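Plekcombe loses its last bus after six, and its shop gets the blame

Plekcombe's evening bus will stop running at the end of October, after the operator, Brunton Coaches, said too few people were using it to cover the cost of the diesel. The 168 currently leaves the market square at 7.40pm and reaches Vilau Road twenty-five minutes later, traffic and sheep permitting. From November the last departure will be at 5.55pm, five minutes before most of the village's employers let anyone go home.

Brunton said the evening service carried 598 passengers in the first half of the year, against 829 in the same months of last year. It described the decision as difficult. It has used the same word for its previous three decisions about Plekcombe, and for the one about the timetable case, which was removed for repair two winters ago and has yet to feel well enough to return.

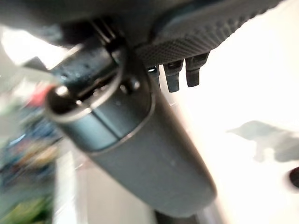

Shopping habits "a factor"

In a letter pushed through doors on Tuesday, the company suggested that passengers had changed the way they shop. People used to ride into town for their groceries, it said, and come back on the late bus with their bags. Now they get their bits locally or have them delivered, and the 7.40 goes home with its lights on and its seats free.

This came as news to Jeon Stores, which has been the only food shop in the village since the butcher's became a place to buy candles. The shop said it was flattered to hear it had brought down a bus route, and asked whether the company had ever tried doing a full week's shop there. It sells milk, bread, tins, crisps, birthday cards and cold drinks, and will order in a cabbage if given notice.
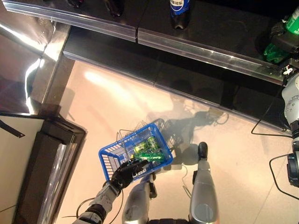
The shop's own view is that passengers stopped using the bus when the bus stopped turning up. Its staff have a good view of the stop from the till and say the 7.40 failed to appear on several evenings over the summer, leaving people to ring round for lifts or walk back along the verge. Brunton said it did not recognise this account. Regular passengers said they did not always recognise the bus, as it was sometimes a minibus with a school's name on the side.

The parish council has asked for the evening service to be kept until spring while other ways of paying for it are looked at. Its letter points out that the next bus after the 5.55 will be the 7.05 the following morning, a wait that it calls "unreasonable in a shelter with no bench". The bench is understood to be with the timetable case.

A petition on the shop counter has gathered up to 308 names, depending on whether you accept the one signed on behalf of a spaniel. It will be handed in next month, provided somebody can get to the company's office and back on the same day.

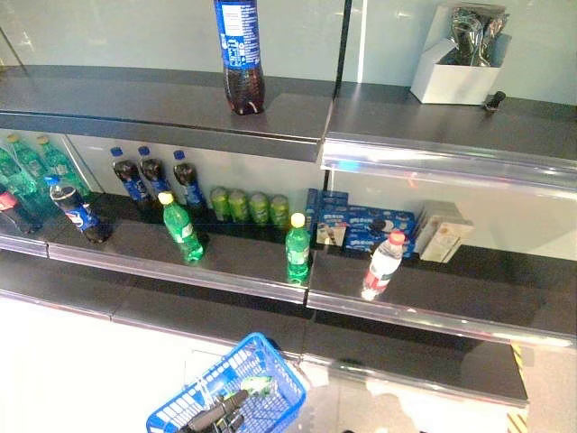 Drinks and snacks on the shelves, with a basket on the floor below.

Brunton has offered to meet residents at its depot in Vilau to talk the changes through. The meeting will begin at 7pm. Asked how people from Plekcombe were expected to get home afterwards, the company said parking was free.

It also pointed to its ring-and-ride scheme, under which anyone may book a seat in a shared car by calling before noon on the previous working day. The scheme runs until 5.30pm. There are no plans to extend it into the evening, the company said, as there was little sign of demand for travel at that hour. 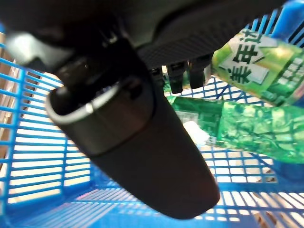
What changes and when

The last 7.40pm bus from the market square will run on the final Friday of October. Daytime buses on the 168 are not affected, apart from the 2.15pm, which will now leave at 2.10pm, and the 2.45pm, which will not leave.

Weekly tickets already bought will stay valid. Holders who only travel in the evening can ask for a refund in person at the Vilau depot, which is open on weekdays from 6pm to 8pm.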